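From: Flunside handheld group
To: tasum-users
Subject: Re: [tasum-users] Door tasks: gripper demos vs. teleop, and when to cut the episode
Time: 4:40 PM

Replying inline to the first two points, then some notes on the third.

> We have been recording cabinet opening by teleoperation on the Urnusar arm
> and are thinking of moving the door tasks to the handheld gripper. Two things
> hold us back. First, our operators take so long to line up with a handle that
> half of each episode is hovering, and the policy has learned to hover.

We saw the same thing. With the leader arm, our median door episode was 31 seconds, and most of that was the approach. The operator has no feel for contact and slows down to compensate. Trimming the hover in post helped a little, but it left a jump in velocity at the splice that the Keogh loader flags as a tracking fault. Recording by hand avoids the problem at the source. People approach a knob at normal speed when the gripper is in their own hand.

> Second, we don't know how the fisheye view holds up once a door swings toward
> the camera. Does the pose tracking survive?

Mostly. The trouble is that an open door takes up a large part of the image and, if it is a plain panel, gives the tracker very little to work with. Worse, it moves independently of the room. If most of the features in view are on the door, the tracker will happily decide that the door is fixed and the gripper is moving. We lost a full batch in January to this before we looked at the trajectories in 3D.

What we do now is keep plenty of static texture in view on either side and on the parts of the furniture that don't move. Stickers on a fixed panel are fine. Large flat letters on a backdrop are fine. We go easy on the moving door, where a couple of small marks do no harm but a dense pattern does.

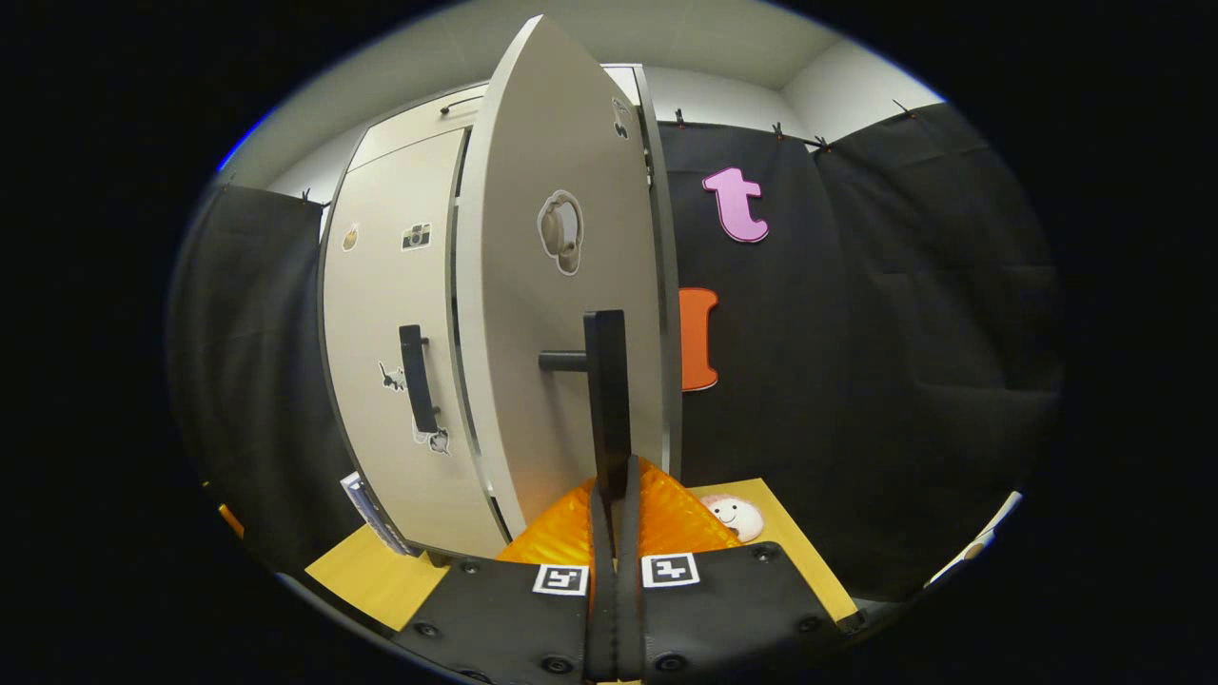 Handheld view with the cabinet door open. Gripper markers at the bottom, knob at center.

Note where the two square markers sit. They are on the gripper and give you the finger opening, so they need to stay readable in every recording. If your operators lean in over the handle and shade them, the width signal drops out and gets interpolated. A short gap is harmless. A gap across the grasp itself is not, and we discard those.

> Third question, less urgent: where do you end the episode? Ours disagree.

This caused us more rework than the tracking did. Three of our recorders had three different ideas of "open," and the policy trained on the mix would let go of the knob early about as often as not. The rule we settled on:

Start with the gripper open and the door closed, with the whole cabinet front in view.

Keep hold of the knob until the door is past the point where it would stay put by itself.

Release, back straight off, and hold still for 2 seconds. Then stop recording.

The hold at the end matters. Without it the last action in the file is a retreat, and the robot keeps retreating until it meets a joint limit.

On reach: a person can step around a door as it swings. The Urnusar arm on a fixed base can't. Before we collected anything in volume, we replayed the first few hand demos through the arm's kinematics and found that many of them ended in poses it could not get to. We put tape on the floor and asked people to keep both feet behind it. It looks silly but the fraction of usable demos went up sharply. If you have a mobile base you can ignore this.

On quantity: 100 clean episodes on one cabinet got us a policy that opens that cabinet. It did poorly on a second cabinet with a long bar handle in place of a knob. Our current set stands at 1933 episodes over several kinds of handle, and bar handles are still the weaker half. People grasp them anywhere along the length, so the target is spread out. We have not decided whether to constrain that or just collect more.

I would not drop teleop altogether. We still use it for corrections - run the policy, take over when it misses the knob, and save only the part from the takeover onward. Those clips come from the states the robot gets itself into, and handheld demos don't cover them. Keep them tagged separately in Tasum, as the latency offset differs between the two sources and the loader applies a single value per dataset.

One question back. Are you calibrating the latency per session or once per rig? We do it once per rig and I suspect it drifts when the recording machine is under load, but I haven't measured it properly. If you have numbers, please post them to the list.

--
Flunside handheld group
To unsubscribe, send a blank message with "unsubscribe" in the subject line.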